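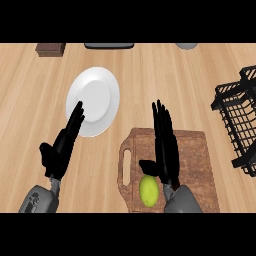 A kitchen job in the simulator: plate, chopping board and dish rack, with both hands at the table.

About us

Hello! We're Clunditz, a small company that gathers examples for robots to learn from. If you've got a two-armed robot and you'd like it to be useful in a kitchen, you need an awful lot of goes at ordinary kitchen jobs, done properly by a person, and written down in a form your learning software can swallow. We make those.

I'm Pirjo Lappalainen and I started the company with Omar Karam, at his dining table, with two laptops and a very slow fan heater. We'd both worked on warehouse robots before that, and we'd both got fed up with waiting weeks for enough examples to train anything. Omar wrote the first version of our simulator, Nostine, mostly in the evenings. I tested it by dropping virtual crockery (I was extremely good at this).

How we work

Every example begins with a person. One of our operators puts on a headset and a pair of gloves, takes charge of the robot's two arms inside Nostine, and does the job from start to finish. We call each go a run. A run of ours is usually about 40 seconds long, and we keep the lot — the joint positions, the finger movements, the camera views and a plain sentence saying what the job was.

Then we shuffle things round. The plate moves, the board turns a bit, the wood of the table changes, the fruit ends up somewhere awkward, and the operator does it again. A system that has only ever met one tidy table gets very confused by the next one, so we try hard to be untidy on purpose.

Man-sik Kong looks after checking. Each run is watched back by someone other than the person who did it, and if a hand passes through a plate or a lemon starts floating, out it goes. We do keep the fumbles where the operator recovers, though! Several customers have told us those are the runs they'd miss most.

What we've got so far

Our kitchen collection is called Plasell and it has 3000 checked runs in it, covering 186 different jobs. There's putting plates in racks, moving fruit on and off boards, stacking bowls, wiping, pouring, and a whole family of things to do with lids that I don't want to talk about. In December we added 345 objects to the library, all modelled by Ro-un Ra, who can now tell you more about the shapes of colanders than you'd ever think to ask.

The next collection, Nam, is for laundry. Cloth is much harder to simulate than crockery and we're not rushing it. Ju-won Um is leading that one and has socks behaving nicely. Fitted sheets, less so.

Coming to work with us

We take on new operators a few times a year. You don't need a robotics background — our current lot includes a former piano teacher and a dental nurse — but you do need steady hands and a bit of patience. Training takes a fortnight and we pay you for it.

If you'd like to have a go first, we open the studio on Friday afternoons from two o'clock. Drop us a line through the contact page so we can have a headset charged for you, and tell us if you wear glasses, as we've got a couple of headsets that fit over them better than the others.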